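Speaker notes: Finding water leaks in older homes
Lulton Homeowners' Evening, 24-minute slot

Last updated October 15, 2023

Opening

Thank them for coming. Ask who has had a water bill that made them sit down. Wait for hands. Then say that most of those bills come from a leak inside the house, and that most of those leaks can be found without tools.

Give the Mulder Street case. Two-story house, original pipes, owners away for most of a month. The bill showed 3,000 gallons over their normal use. No wet floors, no stains on the ceiling. It went down the drain the whole time. Let that sit for a second before moving on.

Read the meter first

Slide with the meter dial. Explain the small triangle or wheel that turns when water is moving. Steps for the audience:

Turn off every faucet and appliance. Don't forget the ice maker and the softener.
Write down the reading.
Leave everything alone for 2 hours.
Read it again.

If the number moved, water is going somewhere. Next, close the main valve to the house and repeat. If the meter still moves, the leak is between the street and the wall, and they need to call someone. If it stops, the leak is inside.

Someone will ask about smart meters. Say they are fine, the same test works, and the Clemis units around town have the flow screen on the second button press.

Pipes and valves

Keep this short, it ran long last time. Three points only. Look under every sink with a flashlight. Put a dry paper towel around each joint and come back after dinner. Turn the shutoff valves once or twice a year so they don't seize. Pass around the old Ultberg valve and let people feel how stiff it is. Get it back before the break.

Mention outdoor faucets here. Hoses off by early November, inside valve closed, outside faucet left open to drain. People with crawl spaces should look at the pipe under the kitchen too.

The bathroom

Most of the questions come in this part, so slow down. Toilets waste more than dripping faucets in most of the houses I visit, and a slow one makes no sound. Dye test: a few drops of food coloring in the tank, no flushing, wait 15 minutes, look in the bowl. Color in the bowl means the flapper is leaking. A flapper costs little and takes no tools on most models. Tell them to take the old one to the store, sizes differ.

If the water is running into the overflow tube, adjust the float down before buying anything. Check the base too. If the toilet rocks, the seal under it may be failing, and that one does ruin floors.

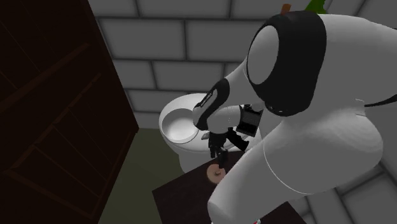 When to call a plumber

Leak on the street side of the wall. Any damp spot that grows. A main valve that won't close all the way. Sewage smell. Don't name companies, even if asked.

Closing

Handout is on the table by the door, with the meter steps on the front and the dye test on the back. There are 33 copies, so ask couples to share one. Take questions until they need the room.

Comments

Did the meter test the same night. Ours was the upstairs toilet. New flapper in, wheel has stopped.

Could you post the handout? They were gone by the time I got to the door.

Does the dye stain the bowl if you leave it too long?

Recent talks
Reading your water bill
Softener settings for hard water
Getting pipes ready for winter
Sump pumps, a short introduction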